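4.2 Workroom surfaces and small-object placement

Earlier work (Okafor, Kirnau) claims that a shared table settles into a stable layout within 15 sessions. We doubt it.

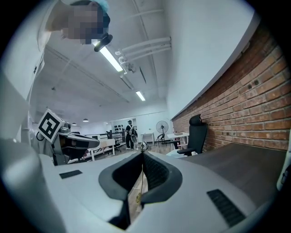 The Stondale room was lit by fluorescent tubes, and the published colour ratings were made under daylight – a mismatch those authors pass over. 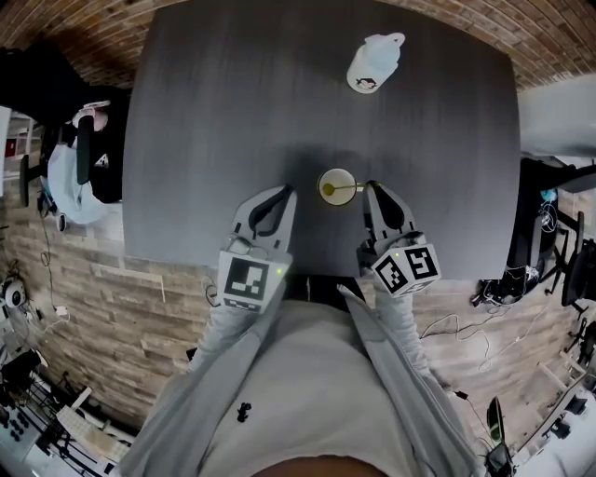
A cup with a thin stick in it is coded "in use" under their scheme, and a bottle on its side "stored". Neither label seems safe to us.

Figure 3. Table and ceiling lighting, Stondale room.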